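How I Keep a Hot Bedroom Sleepable Without AC

My bedroom is 200 square feet on the top floor, under a black roof, and by the end of a July afternoon it feels like the inside of a toaster. I've rented this place for a while now and I've tried pretty much every trick going (wet sheets, frozen peas, sleeping in the bathtub, don't ask). What follows is the routine I've settled on. It's cheap and it's a little fussy, but I sleep!

Step 1: Shut everything early

Close your windows and cover them before the sun gets to them. For me that's 8 in the morning. If I forget and get to it at lunch, the day is pretty much lost. Anything that blocks light helps, but if you're buying something, get curtains with a pale backing and hang them wider than the window so the sun doesn't sneak in at the sides. I also close the bedroom door, which keeps the kitchen heat out.

Unplug stuff while you're at it. My old Mundis monitor used to stay on all day just showing a clock, and the back of it was hot enough to warm a plate.

Step 2: Fix the bed

This made the biggest difference for me, more than any fan. A thick foam topper hangs on to your body heat all night long, so in summer mine goes in the closet. Then I take off the fuzzy mattress pad and put something flat and firm on top that doesn't hug you. 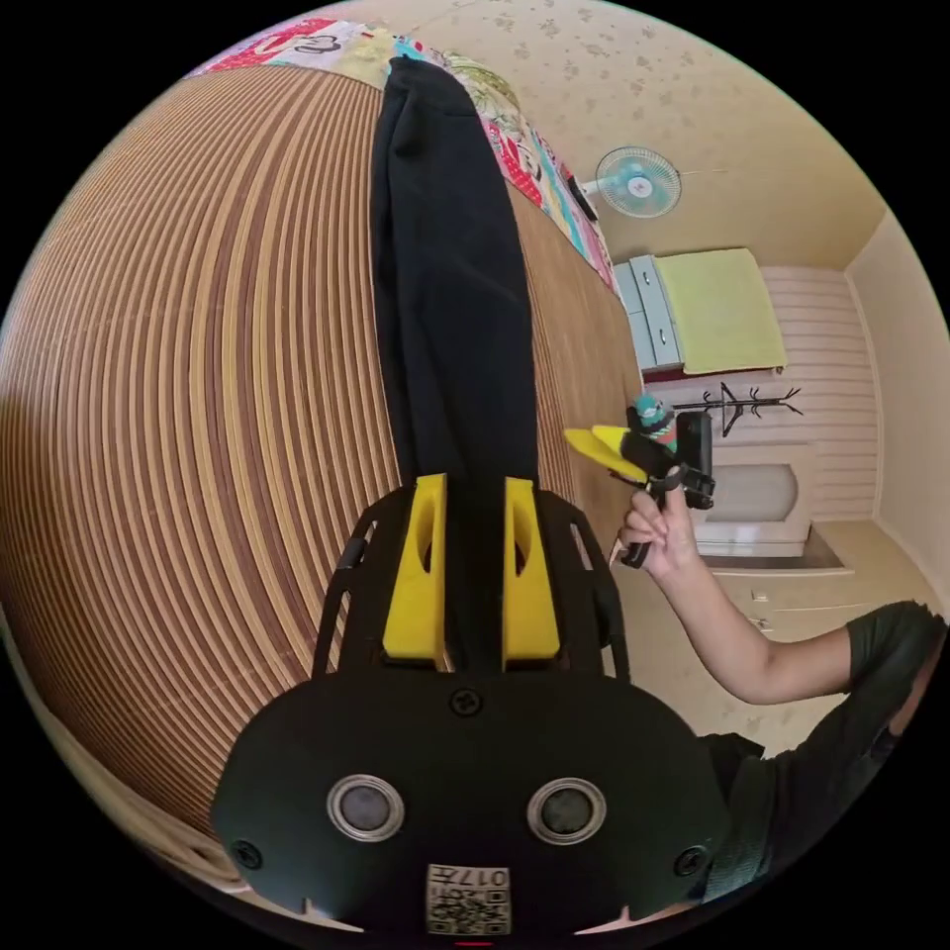 Striped bamboo mat on the bed, with a length of folded black fabric.

If you've never slept on a mat like this, give it a few nights. It feels odd at first and you may wake up with lines on your arms. Some people put a thin cotton sheet over it and I go back and forth on that. New ones should be wiped down with a damp cloth and left to dry completely before you lie on them, or they can smell kind of like a barn. Run your hand over the whole thing too, and check for splinters.

For pajamas and pillowcases, go with plain cotton or linen. Skip anything that calls itself silky, unless the label really does say silk.

Step 3: Set up your fans

You want two fans, and they need to do different jobs. Once it's cooler outside than inside (put a cheap thermometer on each side of the glass, it's worth it), open up and put one fan in a window facing OUT. Yes, out! It pushes the hot air away and pulls cooler air in from the other end of the apartment. The second one goes near the open window on the shady side, facing in. Mine is a little Dralus with a dial that clicks, and it's louder than I'd like on high.

Give that an hour before bed. I start it when I'm doing the dishes.

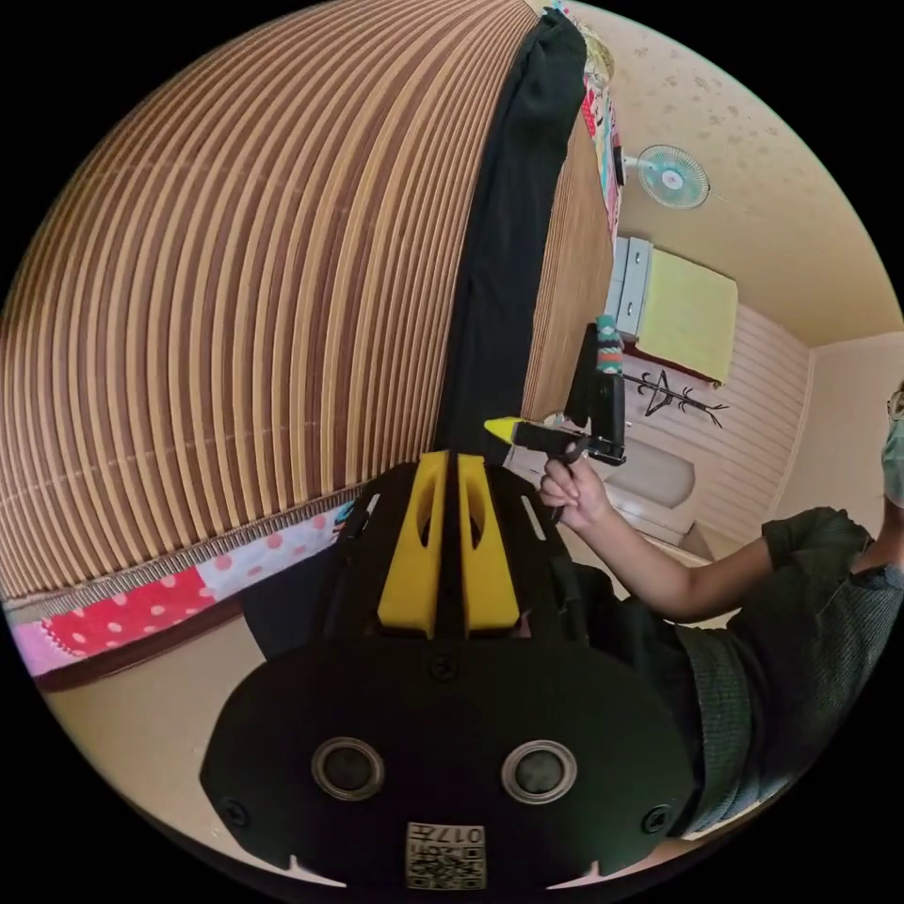

Cleaning matters more in summer than you'd think, since you've got fans blowing dust around all night. I wipe the fan blades every other Monday and vacuum under the bed when I remember. Anything made of narrow strips, like the tan and brown ones up there, needs to be wiped along the strips and not across them, or you'll just pack the dust down into the gaps. A barely damp cloth is plenty. Don't soak bamboo or wood, and don't leave it bunched up in a corner to dry.

Step 4: Cool yourself down too

Take a lukewarm shower. A freezing one feels amazing and then I'm sweating again by the time I've found my pajamas. My friend Maham Awan swears by running cold water over her wrists and ankles, and I've started doing it too. Keep a glass of water by the bed, and a damp washcloth in a bowl for those awful nights when the air just sits there. 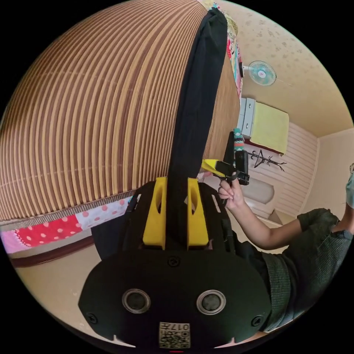 Eat early if you can, and eat something you don't have to bake. I make a lot of cold noodles this time of year. Running the oven at seven in the evening undoes most of Step 1, and I say this as somebody who has done it for a frozen pizza more than once.

One last thing: if your room is staying dangerously hot overnight, or you feel dizzy or sick, don't tough it out with fans. Go somewhere with air conditioning, even if it's a friend's couch.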